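A Visit to the Nirnier Bindery and Press

April 22, 2019

I publish two or three comics a year under my own small imprint, and until this spring I had never seen one of them printed. Files go out, proofs come back, boxes arrive. When the Nirnier plant opened its doors to customers for a day, I signed up and took the early train.

The plant is in a long brick building behind a lumber yard. It used to be a packing house for canned fruit, and the old loading bays are still in use. There were 51 of us on the list, mostly small publishers and a few artists who print their own work. We were split into groups and given ear plugs and a yellow vest. My group started in prepress.

Prepress is a quiet room with gray walls and no windows. The walls are gray so that they don't affect how people see color. The technician had a stack of files with the usual problems: black text built from all four inks, lettering too close to the trim, scans saved at too low a resolution. She said the black text is the one they see most. On a comics page it matters, because the balloons are full of thin strokes, and if the plates are off by a hair the letters get a colored edge. I have sent them files like that and I kept quiet.

The press hall is where most of the noise is. They run two sheetfed presses, and one was printing a hardcover science fiction album for El Khatib, a house I like for its longer books. The run was 2,306 copies. Sixteen pages go on each sheet, eight to a side, and seeing a comic laid out that way is strange, with page 3 upside down next to page 14. The operator pulled a sheet, laid it on the slanted desk under the lamps and adjusted the cyan twice before he was satisfied. The waste sheets go in a bin and we were allowed to take some. I took four, which was too many to carry home on a train.

We then had coffee and a talk on paper. Uncoated stock costs more than I expected and takes longer to dry, and heavy blacks can rub off on the facing page if the sheets are folded too soon. The speaker passed around the same page of a horror comic printed on seven different papers. On the cheapest one the night scenes had gone to mud. On the two best I could not tell the difference, and I will be ordering the less expensive of them.

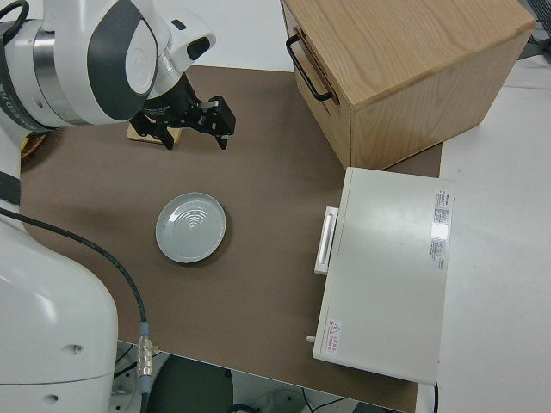
After lunch came the bindery. Folding, gathering and sewing are done on a line that takes up most of the back of the building. Softcovers can be glued or sewn, and the price gap is smaller than I had been told by my last printer. For a run of 1,387 copies, the quote they worked out for me on the spot came to a little more per book for sewing. A sewn book opens flat, so a double-page spread doesn't disappear into the gutter. I have lost good spreads to the gutter before.

The hardcover cases are made in a side room. Boards, cloth or printed paper, glue, then into the press overnight. One of the binders showed us a slipcase job for Birunine, a three-volume reprint of an old newspaper strip. The first batch of slipcases had been cut too tight in January and had to be remade. She kept one at her bench as a reminder. The volumes would go in and then would not come out.

The last stop was shipping, where there was less to see. Pallets, stretch wrap, a wall of labels. I did learn that Prakton, the distributor I use, charges a fee for any carton over its weight limit, and that the plant will pack lighter cartons if you ask. I have been paying that fee on every title.

There was a question session at the end, but it ran late and I had to leave for my train before it was over. The main complaint in the part I heard was lead times. Hardcovers booked now will be ready in the fall, and anyone who wants books for the holiday season should have final files in by the middle of summer.

The plant plans to hold another open day next year. Wear flat shoes, bring a tube for the waste sheets, and eat before you go — the sandwiches ran out early.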